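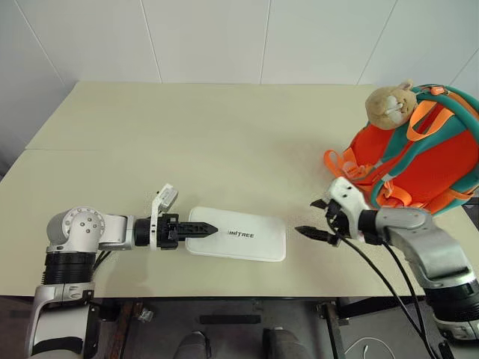 Light beige table, two panels pushed together, tiled wall behind.

Nestside Meditation Hall: Opening Checklist with Comments
Walked 2019-04-13, before the evening talk on impermanence

1. Front doors open fully, both sides. OK
Comment: The new hinges are wonderful! No more shoulder-charging your way into silence.

2. Exit signs lit. OK

3. Cushions stacked below shoulder height. FIX
Comment: We own 60 now, which is lovely, but the back stack leans. Split it in two.

4. Candles in glass, arm's length from curtains. OK
Comment: Moved the shrine candle a bit left. It looks better there too.

5. Incense bowl has sand to the brim. FIX
Comment: Half full. Spare sand is in the Radebe cupboard, bottom shelf.

6. Extinguisher gauge in green, tag number 708. OK

7. Aisle clear during seated practice. OK
Comment: Please keep it that way when the Prulalham group visits. They bring a lot of bags (and a lot of joy).

8. Reading lamps, cords taped down. OK, 17 checked

9. Bookshelf fixed to wall. FIX
Comment: The Cerkine translations arrived and they are so good, but they're heavy! Put them on the lowest shelf until the bracket is in.

10. Bell stand steady. OK
Comment: Rang it once to be sure. Fine, three times.

Next full walk: September. Items 3, 5 and 9 before the next sitting.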